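Bench notebook, Wodton shop, November
Surface care trial on the pale worktop, second entry 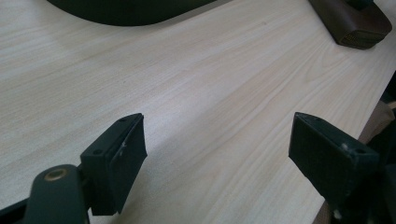

Carrying on from the last entry. The question is still which cleaner to standardize on for the light wood-grain tops before the Skelldale order goes out. Candidates are the Tustell neutral concentrate and the Greenwood soap. Both were diluted per label with tap water, mixed fresh this morning.

Procedure as before. Top divided into 2 halves with low-tack tape, tape pulled before wiping. Test marks were cold black coffee, pencil, ballpoint and a thumbprint of hand cream. Marks left for 24 minutes, then wiped with a folded cotton cloth, 6 passes along the grain, moderate pressure. Second cloth, damp, plain water. Third cloth, dry.

Results, Tustell half:
Coffee gone by the second pass. Pencil gone by the fourth. Ballpoint faded but still readable after all 6. Hand cream gone, no ring. Surface dried without streaks under the overhead light. Checked again from the window side at a low angle, same result.

Results, Greenwood half:
Coffee and pencil same as above. Ballpoint slightly better, though I would not claim a difference on one try. Hand cream left a dull patch that needed another damp wipe. A faint film showed when dry and came off with plain water.

Ballpoint residue on both halves removed afterward with isopropyl on a cotton swab, short contact only. No change in color or sheen that I could see. Did not leave it sitting, so this says nothing about long exposure.

Note on inspection: the streaky grain hides pencil very well if you look across it. Look along it, then turn 90 degrees and look again. Ingeborg Hamann missed one of my marks on the first check and I missed one of hers. There is also a small dark speck in the grain near the middle. Do not scrub at it, and do not log it as a stain.

Job counter on the test sheet stands at 1,657. Next number goes to the edge banding check.

Open items:
Repeat ballpoint with a fresh pen, both cleaners, same dwell time.
Try the Greenwood at half strength to see if the film goes away.
Ask Ingeborg whether Skelldale wants care instructions printed or just emailed.
More cotton cloths. Down to the last pack, and the blue ones shed lint.

Leaning toward Tustell for now. Top wiped with plain water and left bare at 4:30.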